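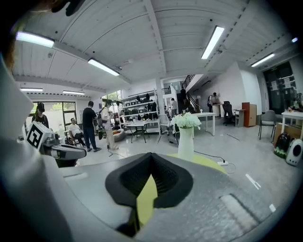

Pallavi Kandpal learned to bake bread because she couldn't sleep. She told me this before I'd even got my coat off, and then she was off, talking about rye. I'd wanted to meet her ever since a friend brought me one of her loaves from Brerley market (I ate half of it standing up). We talked in a big, bright room with a white corrugated ceiling and pale beams across it, so her laugh carried a fair way.

"I was up at 3 in the morning anyway," she said, "so I thought, well, I might as well make something." The first loaves were awful. Her neighbour, Josué Figueiredo, got most of them and was very polite, though she suspects his hens did rather well that winter. 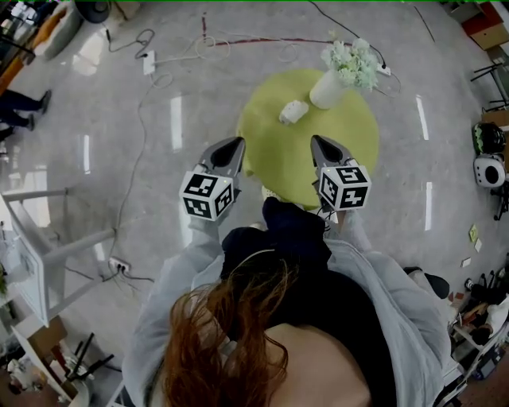 These days she bakes 20 loaves at a time in a rented kitchen in Bruststead, and they're gone by mid-morning. I asked whether she'd go bigger and she pulled a face. "Somebody told me I should be doing 300 a week. When would I read? When would I see my mum?"

Her starter is nine years old and lives in an old pickle jar. She feeds it at breakfast and again before bed, and she's taken it on holiday twice! 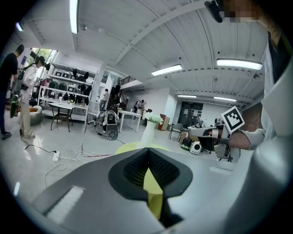 I had to ask for a tip, obviously, as mine always come out like paving slabs. "You're using too much flour," she said, without having seen one. "Everyone gets scared when it's sticky. Wet your hands and leave it alone." She's starting a caraway loaf in November, and I've already put my name down for two.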